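Tredovby, the economics game for people who do not like economics games
Reviewed by Brândușa Filip
2024-09-14

I teach an evening course in introductory economics to adults, and for many years I have looked for a good way to show how a price is formed. The textbook draws two lines which cross, everybody nods, and the next week everybody has forgotten. So when a colleague lent me Tredovby, a trading game published by Lalletti, I was curious but also a little suspicious. Games about markets are usually either too simple or they need a whole weekend.

Tredovby is for up to seven players. Each player represents a household which has some labour to sell and some needs to cover. In every round there is an open market, where you can shout, bargain, or write your offer on a slip. At the end of the round the prices are recorded on a common sheet. I have now played it with two different classes and once with my family, so I think I can give a fair opinion.

The strongest part is the labour market. You begin the game with 100 tokens and one skill card, and very soon you notice that your wage depends less on your effort than on how many others at the table hold the same card. My students became quite angry about this. One of them had the nursing card, was needed by all the others, and still earned less than the person with the land card, who did almost no work. We spoke about it for the rest of the evening. I did not have to explain the word "rent" with a diagram, and it stayed in their heads until the exam.

The public goods phase is also well made. Between the rounds everybody can put tokens secretly in a common fund. When the fund reaches 300, the whole table receives a road, and the road makes all later trade cheaper. In my first class the fund never reached this number. In the second class it did, but only after they had voted for a tax, which the rules allow in a small paragraph on the last page. I would have preferred this paragraph at the front, it is the best idea in the box.
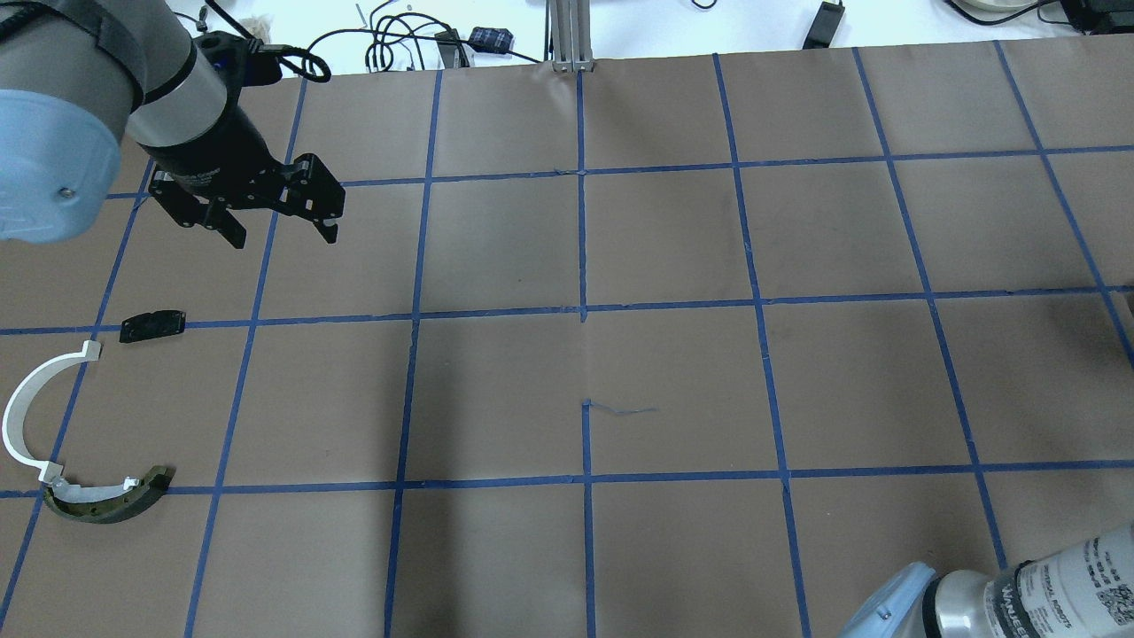 Paper and blue tape, marked out in squares.

Now the weaker parts. The finance module, called Tiltel in the rules, is added after you know the basic game. Here the players can borrow, lend, and sell their debts to each other. In theory it should show how a credit crisis begins. In practice the arithmetic is heavy, and the player who is good with numbers wins each time. My husband, who worked many years in a bank, had 501 tokens at the end when the rest of us were almost bankrupt. Maybe this is realistic, but it was not very pleasant for the others at the table.

The English of the rule book is also uneven. I am not a native speaker myself, so I am patient with such things, but in some places the meaning is truly unclear. "The seller pays the buyer the difference before the favour" is a sentence I have read many times and I still do not know what is the favour. We decided to ignore it. The colour of the wage cards and the colour of the profit cards are too similar under evening light, and this caused several mistakes.

I have compared it with Iordache, an older game with a similar purpose, which our college library keeps. Iordache is better printed and you can learn it in ten minutes. But it assumes that all players begin equal and that everybody knows all prices, so the result is nearly always the same tidy equilibrium. For a first lesson this is enough. If you want your students to ask who decided the starting positions, and why, then Tredovby gives you much more to work with.

A practical note for teachers. Plan two sessions. In the first one play only the labour and goods markets, and leave at least half an hour for talking. Keep the price sheets from both sessions, the students enjoy comparing them. I would leave the Tiltel module for a group which asks for it. With more than seven students, let them play in pairs, it slows the bargaining a little, but the quiet ones speak more.

I give it four stars from five. The missing star is for the rule book, and I hope Lalletti will let somebody read it again before the second edition, which the shop told me is expected in December.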